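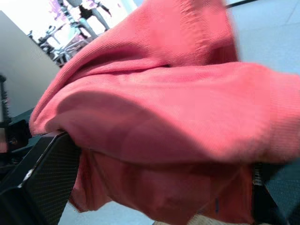

Wrist cam, the salmon knit, both fingers on it.

hdekker
OK so I'm teaching our arm to fold laundry by hand-guiding it and I'm stuck on knits. I grab the sleeve or the hem, walk the arm through the fold, let go, next one. I'm at 70 demos on the red pile and the policy still picks up two layers when I want one. On playback it goes in fine and then just closes on whatever bulges up toward it. Do I need more demos or different demos? I was hoping to stop before 500, my shoulder is killing me!

smits_ans
Different ones. If you always grab the fattest fold because it's easy, that's the thing it learns. Spend an afternoon on nothing but grabbing, no folding at all. Toss the garment down, grab one layer, lift, drop, repeat.

wardvb
Gonna disagree with Ans a little. Splitting off the grab worked for me on towels and was a mess on sweaters, the arm never ended up in a good pose to start the fold. I'd switch to remote control before anything else. When you push the arm by hand you feel the cloth through it, and you correct for stuff the camera can't see. With a leader arm you're stuck looking at the same wrist view the policy gets.

hdekker
Huh, ok. I do have a leader arm (the Joltita one, still half in its box). I hated it the first time, it felt like folding with oven mitts on. But yeah, I catch myself closing my eyes when I hand-guide, so you may have a point there.

Dark cloth is its own headache by the way. With the red I can at least see where one layer tucks under the next. The near-black stuff has folds that go completely black in shadow and I can't tell which edge is which
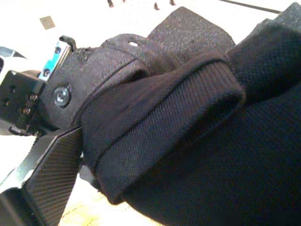

and when I scrub through those demos afterward I can't label the grasp point on half of them. I tried turning the lights up and the white table just washed out.

smits_ans
Lock your exposure on the cloth and let the table blow out, who cares about the table.

wardvb
^ agree with this one. Also throw out the demos you can't label. I dragged 6 bad ones through a whole training run in September and it hesitated at every cuff.

shaimaa_h
You two are both right for different garments imo. I do thick stuff by leader arm and thin stuff by hand. Go slower on the close, too. Most of my double grabs were me snapping the fingers shut.

hdekker
Slower close, locked exposure, leader arm out of the box. I'll redo the red ones first and post the numbers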